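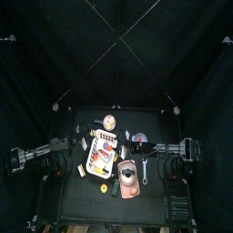
Robot arms over a black work table

Opinion > Housing > Interviews

Five days to answer: Vega Pacheco on eviction court

by Sheldon Caron

I'd been meaning to talk to Vega Pacheco ever since she wrote me a pretty cross email about my column on landlords (she was right about most of it, I'll admit). She spent years answering the tenant hotline in Tosthorpe, and now she mostly sits in the back of the county courtroom with a notebook, writing down what happens. We finally got on the phone one evening in July and went way past the hour I'd promised her.

What bugged her about my column was that I'd used the word "evicted" for everyone who gets a court notice. "Those are two different groups of people," she told me. "You had 600 filings and you wrote 600 evictions. Some of those folks paid up the next week and they're still in the same apartment."

I said that sounded like good news. She laughed at me!

"It's good news until they try to move," she said. "The filing stays on the record. The next landlord runs a search, sees the name, and tosses the application. He doesn't read down to where it says dismissed."
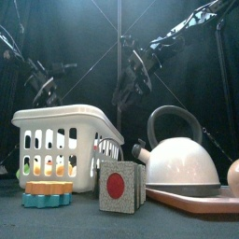
The answer form

In Tosthorpe you get five days to file a written answer, and if you don't, the landlord can win without anybody hearing your side. Vega thinks it's the worst rule on the books. I had always pictured people ignoring the notice out of plain dread, and she says sure, some do, but a lot of the callers she talked to thought showing up on the court date was the answer.

"They took the morning off work, they put on a nice shirt, they had their receipts in a folder," she said. "And the judge tells them it was decided last week."

One case she keeps coming back to was a man who owed $900 and had all of it with him, in a money order. The clerk couldn't take it. By then there were fees on top, and the landlord's lawyer had already left the building. I asked what happened to him and she doesn't know. People stop calling.

I pushed her a bit here, because I do hear from small landlords too, and one of them (a retired bus driver with a duplex on Hsueh Street) went months with no rent and a mortgage still due.

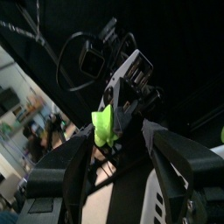 Vega didn't brush him off, which I half expected her to. "Your bus driver needs his money, and court is a lousy way to get it," she said. "He pays to file, he loses the tenant, he paints the place, it sits empty. Put the two of them at a table first and I bet he comes out ahead."

She wants a mediator in the hallway before anything gets filed, and a longer window for the answer. She also wants dismissed cases sealed. I'm with her on the last one completely. On the window I'm still chewing it over, and I told her so, and she said she'd email me. (She has. It's long.)

The morning we spoke she had watched 13 cases go by before lunch. Two tenants had a lawyer with them. I asked if she ever gets sick of it and she said the benches are hard on her back, and then she wanted to know if I was going to fix that column.

I've fixed the column.

More in Housing
- Who pays for the Skivside sewer line?
- Letters: your replies on rent caps
- Hoststead votes again on the shelter lease
- What I got wrong about landlords (corrected)

Contact | Copyright Sheldon Caron | Back to top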